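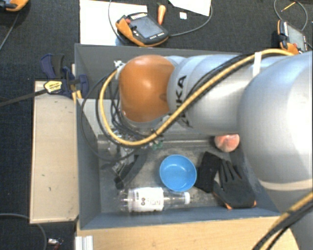
KUKA arm over the grey bin, yellow cable and all

Home | Posts | Shop Notes | About

Quick one before work. Finally ordered the countersunk cup magnets for the tool board. Went with the Haruna ones from the hardware place in Cillstead, packs of 20. The Saroseo ones are cheaper but the hole was too small for my screws and I wasn't going to drill a magnet. Don't drill magnets. They crack and the dust is nasty.

Mounted the first row last night. Pine strip, screws straight through the cups, done in no time. Snug, not tight -- I cranked down on 2 of them and chipped the plating on both. They still hold but they'll rust I bet.

Holding so far: chisels, the small square, both pairs of snips, a putty knife I never use. The big framing hammer slides. Doesn't fall, just creeps down the board untill it hits the bench. Might double up magnets there, or just give it a nail like a normal person.

Spacing matters more than I figured. Too close and they grab whatever you're trying to hang next door. I ended up leaving a hand's width between cups and its much nicer.

Oh and chisels get magnetized. Mine now pick up every bit of steel filing on the bench. Annoying when sharpening. Stuck a strip of old leather over the chisel row and it seems to help some, pull is weaker but fine.

Next is the door catch on the Skeltton cabinet, the old roller one is shot. Got plenty of cups left for that. More when its done.

Recent posts
Glue for ceramic magnets, round 2
Pegboard: why I took mine down
Fixing the Skeltton cabinet hinge
Post 744 and a new bench light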